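Troltden Parish Magazine – Frequently Asked Questions

Last revised Tuesday, October 9, 2018

We get a good many letters and emails at the magazine, and the same questions do tend to come round again with the seasons, so we have gathered the answers together on one page. Please don't let it put you off writing to us. We love getting post, and if your question isn't answered below (or if you read our answer and are none the wiser) do drop us a line and one of us will get back to you, usually by the weekend.

Who is behind the magazine?

At the moment the editor is Ozan Öztürkmen, who took over when the previous editor moved to Lallik to be nearer her grandchildren. Elibariki Ogola looks after subscriptions, deliveries and the small ads, and also writes the weather notes under the name of Old Barometer, which was supposed to be a secret but got out at the harvest supper. Everyone else you see named on the inside cover helps as and when they can. We have no office as such. The layout is done on Ozan's dining table and the proofs are read wherever there's a decent lamp.

Is it a church magazine?

It was once, and we have kept the word "parish" in the title out of fondness and habit. These days we print the service times for the church and the chapel on the inside back page, along with the bus timetable and the surgery hours, and everything in between comes from whoever sends it in. You will find garden notes, recipes, reports from the clubs, local history, long arguments about the footpath behind the mill, and a serial story that has been going on for rather longer than its author intended.

How often does it come out?

Six times a year, every other month, with the last issue of the year arriving in the first week of December. We do our best to have it through your door before the month has properly got going. If there is snow on the top road, the farms past the quarry may have to wait a few days, and we are sorry about that – we have tried going round the other way and it adds most of a morning.

How much does it cost, and how do I subscribe?

A single copy is 50p from the post office, the butcher's or the library van. If you would like it delivered for the year, fill in the slip at the back of any issue and post it to Elibariki, or hand it in at the post office counter with the money in an envelope. Please do write your name on the envelope as well as on the slip. The two have a way of parting company, and last winter we had a very generous unnamed subscriber whom we never did manage to trace.

We can post copies to anywhere in the country, and a few go abroad to people who grew up here. The postage is extra and changes often enough that it's best to ask.

My copy hasn't come. What should I do?

First of all, have a look in the porch, the log basket and next door's letterbox. Our deliverers are kind souls and will sometimes tuck a magazine out of the rain in a place that seemed sensible at the time. If it hasn't turned up by the end of the first full week, ring Elibariki and another one will be brought round. We always print a few over for exactly this.

If you have moved house within the village, do tell us! People quite often assume that we know, and very often we do, but the delivery list only knows what has been written on it.

Can I send in an article?

Oh, please do. We would be lost without them. You needn't be a writer, and you needn't worry about spelling, as Ozan is a retired schoolteacher and positively enjoys that part. A page of the magazine holds a bit less than people think, so if you have a lot to say we may ask whether you'd mind it being spread over two issues. Handwritten pieces are perfectly welcome, though if you have a choice in the matter, black ink on plain paper is a good deal easier to read than pencil.

We do ask that you put your name and telephone number on it. We'll print a piece without a name if you would prefer that, but we need to know ourselves who it came from.

What sort of thing are you looking for?

Whatever you would enjoy reading yourself. Memories of the old school are always popular, and so is anything about the railway. The piece on the Prurkovville ferry brought in more letters than we'd had in years, most of them to put us right on the colour of the funnel. We're rather short of recipes that aren't cake. We are also short of anything at all from people under thirty, and if you have a young person at home who draws, or takes photographs, or has strong opinions about the bus shelter, please nudge them in our direction.

Things we generally can't take are party politics (candidates may buy an advertisement at the usual rate), poems about other residents, and anything that has already appeared word for word in the county paper.

Will you edit what I send?

A little, most likely. We tidy up the commas and trim where we have to, and if we need to make a bigger cut we'll ring you first and read it to you over the telephone. Our house style is a very relaxed one. We write out small numbers, we leave dialect words as they are, and we spell the name of the brook with two t's, as it is on the oldest map, whatever the road sign says.

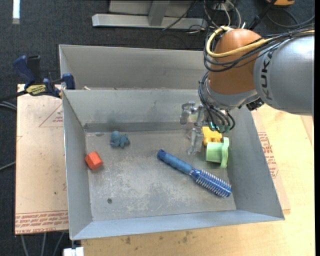
Troltden Parish Magazine, No. 149, page 6

How do I place a small ad?

Write it out as you'd like it to read, in no more than four lines, and let Elibariki have it by the deadline. Small ads are free to residents for things wanted, things lost and things going to a good home. If you're selling something or offering a trade there's a modest charge, which helps to pay the printer. We don't check what's advertised, so if you buy a lawnmower from our back pages and it won't start, we can offer sympathy but not a great deal more.

Box numbers are available if you don't want your telephone number printed. Replies are kept in a shoebox behind the post office counter, and you can collect yours during opening hours.

When are the deadlines?

The tenth of the month before publication, for everything except the club reports, which have until the fifteenth as so many of the meetings fall in the second week. For the December issue we ask for things a bit earlier than that if you can possibly manage it. The printer, Ateş, is run off its feet with calendars and Christmas cards at that time of year, and has been very patient with us in the past when we turned up with half a magazine and a promise of the rest.

Can I use something from the magazine in my own newsletter or book?

Usually, yes. What people write for us still belongs to them, so we'll pass your request along to the author and let you know what they say. All we ask for ourselves is a line saying where the piece first appeared, and a copy for the cupboard if you can spare one. For photographs, please ask as well, even if it's only a small one.

Do you keep back issues?

We do, though there are gaps. There is a full run from the year of the flood onwards, kept in the cupboard at the reading room, and before that it is rather hit and miss. If you are clearing out a loft and come across any early ones, especially the little ones with the yellow covers, we should be so pleased to have them, or even just to borrow them for an afternoon and make a copy.

You can read the back issues at the reading room on any weekday morning. The key is at the post office. Please don't take them home, however good your intentions.

Is there an index?

There is, and it's a labour of love. It lives on cards in a pair of long drawers underneath the back issues, and at the last tally it had 3715 entries, covering people, houses, fields, clubs, shops and one section simply called Weather. It is arranged by surname first and by place second, so if you are looking up a family who shared a name with their farm, try both. Anybody who fancies helping to type it up would be greeted with open arms and a pot of tea.

I'm researching my family. Can you help?

We'll gladly print a short request in the letters page, and you would be surprised how often somebody remembers. We can't do the research for you, I'm afraid, but if you let us have the surname and a rough idea of the years, Ozan will have a look through the cards when time allows. Bear in mind that the three families called Pell were not related, or said they weren't.

You made a mistake in the last issue. Will you correct it?

Yes, and thank you for telling us. Corrections go on page two, under the contents, so that people will see them. If we have upset you as well as got something wrong, please ring Ozan directly. It's much nicer to put these things right in conversation than by letter.

Is there a large print edition?

Yes, and it costs the same. Tick the box on the slip, or ask Elibariki. We also have a recorded version, read aloud by members of the drama group, which goes out on disc the week after the printed one. The recipes are read slowly, with pauses, so that you can find a pencil.

How can I get in touch?

By post, care of the post office, Troltden, or through the letterbox of the reading room, which is emptied most days. Emails reach us through the contact page on this site. If you'd sooner have a chat, there's generally one of us in the reading room on the morning the library van calls, and you are very welcome to come in and sit down.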